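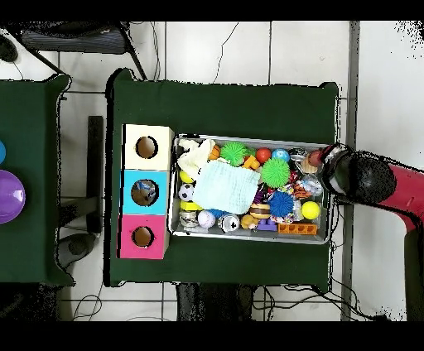
Toy sort-out at Serkine starts Wednesday

If you've dropped by the Serkine play library lately and wondered why half the toys were missing from the shelves, I have news! The big September sort-out is on, and from Wednesday the first trays will be back out for borrowing.

I went over to see how it's going and ended up staying most of the afternoon. The library owns about 3,000 loose bits and pieces these days - balls, blocks, ducks, pretend food, cloths, you name it - and over the years they've all drifted into each other's bins. So everything is getting tipped into trays, checked over, washed if it needs it, and put into new sets.

Nikola Omerović is running the whole thing and has strong feelings about balls. I learned that a spiky one, a tennis-style one and a little soccer ball can't just be lumped together as "balls," because kids who come in for the sensory sessions want very different things from them. The spiky ones (the green ones get borrowed most) are going into touch sets along with soft things like a folded towel. The smooth ones go to the toddler group. The rubber ducks go wherever there's room, and the toy hamburgers are headed back to the pretend kitchen, where my own two have been asking for them all summer.

My favorite part is the posting boxes, the cube ones with a round hole in the top. You drop something in, you fish it out again, and a two-year-old can do that for a very long time. They come in cream, light blue and pink, and Nikola would like each color to go with its own kind of toy, though I have my doubts about how long that will last once the toddlers get in there.

The plan is to have 30 sets ready for the first day and 100 by the end of the month. You can take one home for two weeks, same as before, and the limit is still 4 sets per family. Please check under the couch before you bring one back - small blocks are what goes missing most.

Doors open at 10 a.m. If you have any Serkine toys at home from before the summer, bring them along, late or not. There's a bin for returns just inside the door and no fines this month.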